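Oct 2, 2019

Up at six, gray outside, coffee from the last of the Bonon bag. I had set the morning aside for the paper and the desk supplies, which have been in the hall since the move in April. The tax folder is needed by the end of the week and I did not know which box it was in. It was in the third one, under the extension cords.

Rules for the day, written on the back of an envelope before starting:

- Nothing goes back in a box.
- Every sheet gets one of two outcomes, sleeve or shredder.
- No reading of old letters.

The third rule failed at 9:20 with a postcard from Baldur. The other two held until lunch.

## Paper

The stack measured 116 mm when pressed flat under the big dictionary. After the first pass it was down to 102 mm, less than I had hoped for. Most of what remains is the apartment: lease, inspection notes, the long exchange with Kallio over the radiator valve, and the receipts for the shelf brackets. The radiator letters alone run to more than the lease. I kept all of them. The valve still sticks.

Staples are the slow part. The shredder is rated for a few sheets with staples in, but it stalls on the heavy ones the bank uses, so I pulled those by hand with the flat screwdriver. Two stalls in total, both my fault. Emptied the bin twice. The shredder gets hot after ten minutes of use and shuts itself off for twenty, and that set the pace for the whole morning.

Guarantees and manuals were sorted by whether I still own the thing. The manual for the Dromeck fan went out, as the fan stayed behind in the old place. The one for the Sandico drill stays, although all I ever look up in it is the chuck size. I have now written the chuck size on the inside of the drill case as well.

## Sleeves and dividers

The old system was one fat ring binder with everything in order of arrival. It worked for filing and was useless for finding. The new one is by subject, standing upright, with the plastic kept in use wherever it was still in fair shape. I wiped each piece with a damp cloth and a drop of dish soap, then dried it with a tea towel. Alcohol takes the marker off faster but leaves the older plastic cloudy.

The frosted divider is the best of the lot. It is tall, it has a folded top edge, and it stands on its own next to the orange-edged folder. The clear sleeves are too limp to stand without something behind them, and a card slipped in as a stiffener fixes that. I tried thin card first and it bowed. Heavier stock is better, 400 gsm if I can get it cut to size.

Worked the order out beside the terrazzo pattern, where the light is decent until noon. The flecks make it a poor background for finding a paper clip and a good one for hiding crumbs.
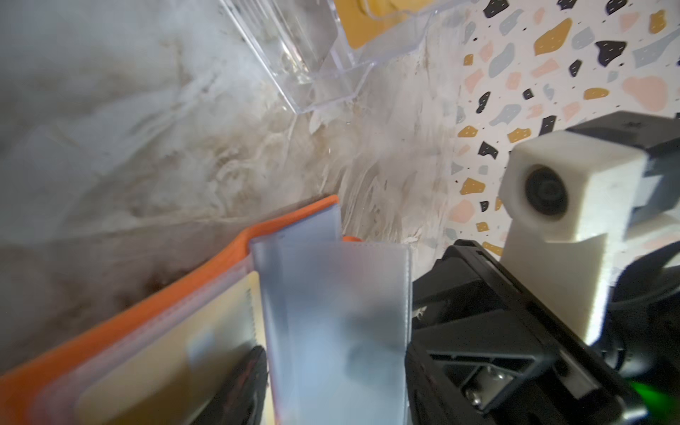 ## Containers

The clear one with the ridged, angled walls goes to small items. I had meant it for pens, but pens lean outward in anything with sloping sides and then the lid of the cabinet catches them. Clips, the spare stapler springs and the eraser can have it. Pens go back in the mug for now.

Labels: tape on the front, block capitals, black marker. I considered the label printer and rejected it. The tape cartridge is nearly out and a new one costs more than the container did. If the categories survive until Christmas I will print proper ones.

Current categories, subject to change:

1. Apartment
2. Tax and pay
3. Medical
4. Guarantees
5. Bicycle
6. Unclear

Number six already holds more than number five. I have given it until Sunday.

## Afternoon

Martti Tuominen came by at two to return the level and stayed for soup. He files everything by year and thinks subjects are a mistake, as a dentist's bill paid by the insurance could go under three headings. He has a point. My answer is to put the original under the subject and a single line in the notebook with the date and the heading. He did not think I would keep the notebook up. We agreed to check in the spring.

He also looked at the shelf and found it out of true by 2 mm over its length, low on the window side. I had suspected it from the way the tape dispenser creeps. We loosened the bracket, packed it with a folded strip from the postcard rack, and tightened it again. Level now, or within what the bubble can show. The strip will compress. I should replace it with a metal washer when I am next near the hardware store.

After he left I did the bicycle papers, a short job: frame number, lock receipt, the bill for the rear wheel. The spare key was taped to the bill. I had been looking for that key since June.

## Left over

- Buy heavy card, shredder oil, washers.
- Write to Baldur Østergaard. The postcard is on the kitchen table so that I do.
- Call about the valve again before the heating comes on.
- Tax folder: complete except for the travel receipts. Check the coat pockets.

Stopped at 5:40. Hall floor is visible on the left side. Two boxes remain, both marked "cables" in my handwriting, and neither is heavy enough for that to be true. Rain after dinner. Bed early.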